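November, bench 2, after lunch

Back on the tube vibration rig today, and I think I finally know why my damping numbers have looked so strange. The short version is that I trusted the supplier's sheet for the support plates and should have measured them myself. The Rolis plates are drilled a hair bigger than the drawing says. A hair is plenty when the tube is supposed to be just touching!

So I pulled the whole bundle apart (a miserable job, my knuckles are a mess) and went through the holes with the pin gauges. Most are fine. The bad ones are all on the hot-leg side, where we saw the wear marks on the old Cuvura bundle, and I'm kicking myself for not putting those two things together sooner. Loose plate, tube free to slide in the flow direction, and off it goes. The model never sees it because we told the model the supports are active. Of course it says everything is quiet.
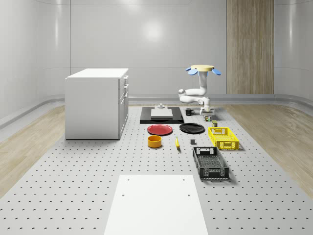
I reran the Ansari case with the supports on that side switched off, and the stability margin dropped by almost 23 percent. I left everything else alone, same flow, same void fraction, so I'm fairly happy blaming the supports. What I don't like is how long it takes to settle. I had to go out to 2,000 time steps before the amplitude stopped wandering, and the old runs were all stopped well short of that. Somebody should go back and look at them. (Me, probably.)

Strain gauge on tube 2 is drifting again, by the way. I re-glued it and it still creeps, so ignore that channel in this morning's file.

Still to do: ask Anovwood whether they can cut us a new set of plates to the real drawing, and get the tolerance in writing this time. Shim the loose ones for now. Also the water loop needs topping up before anybody starts the pump, the sight glass is way down. Gauge readings are in the green binder, last tab.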